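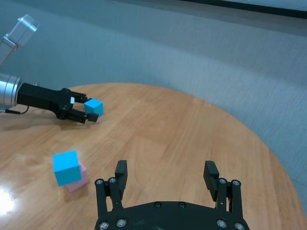
Moving the test engineers into the product teams was overdue by at least two development cycles, according to Stellan Kvam, and the delay shows in how Fornum has handled its braking components.

His remarks came in a written response to the reorganization plan Fornum released on Wed 29 May. Under the plan, the central research unit at Dalen will be split into three groups, each tied to a product line and each with its own budget. The current portfolio of 18 projects will be cut to 10. Work on the Tavow actuator continues. The Disance sensor program is suspended pending a cost review.

Fornum has until now funded research as a fixed share of the previous year's sales, with projects ranked once a year. The new procedure calls for a review every 16 weeks. A project that misses two consecutive review targets loses its funding unless the product line agrees to carry the cost itself.

Linnea Lie questioned the review interval. Durability testing on a new actuator housing takes longer than 16 weeks, she wrote, and a team measured on that schedule will tend to pick work that can be finished inside it. She proposed a separate track for long-running tests, reviewed once a year.

The plan makes no provision for such a track. It does reserve 60 hours per engineer each year for work outside the approved list, to be logged under a separate cost code.

Transfers to the new groups begin in August. Supplier contracts for the suspended program remain in force until they expire.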